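Stain Removers and Laundry Boosters: Questions We Keep Getting
Updated November 6, 2021
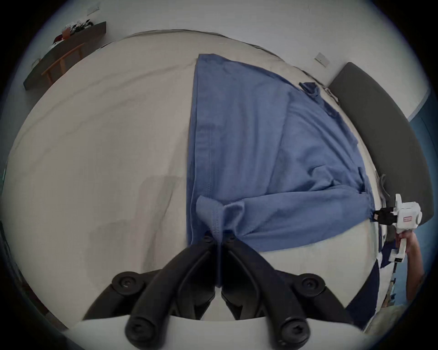
Most of the mail we get at Bonden asks the same thing in different words: is this product worth the money? Our usual answer is no, or not until you've tried the cheap thing first. We don't sell any of the products named on this page and we don't take free samples.

Do I need a booster like Fostura on top of regular detergent?
Probably not. A decent detergent already has enzymes in it, and that covers food, sweat and grass on an ordinary wash. We ran Fostura next to plain detergent on cotton shirts for 15 washes and couldn't tell the two piles apart. If your clothes come out dingy, look at how full you pack the drum before you buy another bottle.

The label says it removes 100 percent of stains. Can that be true?
No. Read the small print and you'll usually find a list of stains the maker picked, on a fabric the maker picked, treated within minutes. Your three-day-old coffee spill isn't on that list.

What about Killix for sweat marks?
It did a fair job on fresh marks. On old yellow ones it did very little, and the smell hung around after a second rinse. Soaking in oxygen bleach powder did as well for less money. Check the care label first, and keep oxygen bleach away from wool and silk.

Does cold water really clean as well as hot?
For everyday dirt, close enough. For greasy work clothes and bedding after someone has been sick, we still go warmer. The people who say cold is fine for everything tend to be selling a cold-water detergent.

Will vinegar set the color in new jeans or blue shirts?
We get this one every January, when the Christmas clothes hit the wash. Vinegar doesn't fix modern dyes. Salt doesn't either. Wash dark things inside out, in cold water, with other dark things, and accept that some fading will happen.

Are detergent sheets any good?
Some are. The ones from Đỗ dissolved fine in warm water and left bits behind on a short cold cycle. They weigh almost nothing and store well, so they make sense for travel. Cleaning power was a little below an average liquid. We have no opinion on the claims about saving the planet – there were no numbers behind them that we could check.

How much detergent should I use?
Less than the cap suggests. Caps are often much bigger than the dose, and the lines inside are hard to read. Start at half the line for a normal load and go up only if things come out dirty.

Should I buy fabric softener?
Not for towels, which soak up less water once they're coated. For shirts it's a matter of taste. It does nothing for cleaning, whatever the ad shows.

I've tried everything and the stain is still there. Now what?
Keep it out of the dryer and try one more soak, overnight. After that, a dry cleaner may have better luck – ask what they charge if it doesn't work, and get the answer before you hand the shirt over.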